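The flat on Plirkside came with 512 rules, or that's how it felt when the agent read them out to me. No candles. No drums. No frying after ten. I signed everything and moved in with 2 suitcases and my grandmother's recipe for Saarela rye, and I was so happy I forgot to eat until morning!
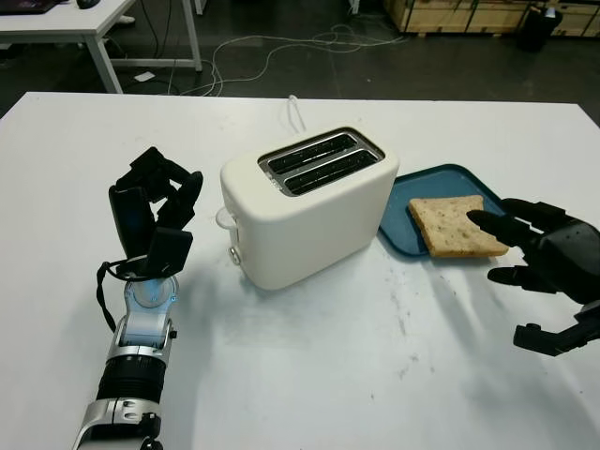 Breakfast was my test for any new place (my sister's too, she once left a perfectly good apartment over the toast). So I stood there in my socks, feeling very grown up. One slice of whole-grain on the blue tray, both slots of the toaster empty, and me wondering if one slice looked lonely. Then the neighbor knocked and asked, very politely, if I had any butter.

I did. I cut more bread.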